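Flemmont Washed Cotton Bedspread
Item 1112 — Bedroom, Covers and Throws

We have wanted a bedspread like the Flemmont in the range for years, and in May it finally arrived! It's a light cover for people who find a comforter too much and a sheet too little, and it works just as well on top of everything else once the cold nights come back.

The cloth is 100 percent cotton, woven for us by Sikora on their wide looms, so even the king size comes as a single width with no seam down the middle. After weaving it gets a long wash with nothing added to it but soap. You end up with a cover that is soft the first night (no stiff month of breaking it in) and has already done nearly all of its shrinking. Expect a tiny bit more in the first home wash, mostly in the length. We've cut it generously with that in mind.

Konrad Szulc, who picks our bedding, slept under the sample all through a warm spring and then refused to give it back. He has the gray one now, plus a second for the couch.

Colors

The Flemmont comes in 11 colors this season. Chalk, gray and navy are the steady ones and we keep them in stock all year. Pink is new, and it has been such a nice surprise — it goes with white sheets, with dark wood, with that green wall you weren't sure about. Screens vary, so if you're matching paint or curtains, please order a swatch first. Swatches are free and go out in a plain envelope.

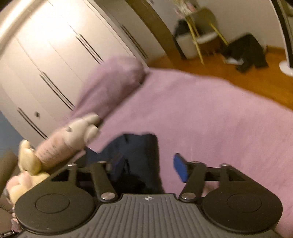
Bedspread in pink.

Sizes

Twin, full, queen and king. All four are cut to hang over the sides of a standard mattress. If yours is extra deep or has a thick topper, go up one size. Measure from the floor to the top of the mattress before you order, and write it down!

Matching pieces

The Erkis pillow sham is made from the same cloth and dyed in the same batches, so the colors sit together nicely. The Josis throw is a looser weave and a little heavier, lovely folded across the foot of the bed. Neither is included with the bedspread.

Washing and drying

Machine wash warm with similar colors. Tumble dry low, or hang it over two lines if you have the room. Skip the bleach and the fabric softener; softener coats the cotton and makes it feel slick. Ironing is up to you. We like the rumpled look, but a quick press while it's still damp gives you a smooth, hotel kind of finish. Wash the navy by itself the first couple of times.

Good to know

Hemmed on all four sides with double stitching
Rounded corners at the foot end
Cloth storage bag included
Returns accepted within 43 days, unwashed, in the storage bag

Orders placed before noon ship the same day, except on Sunday.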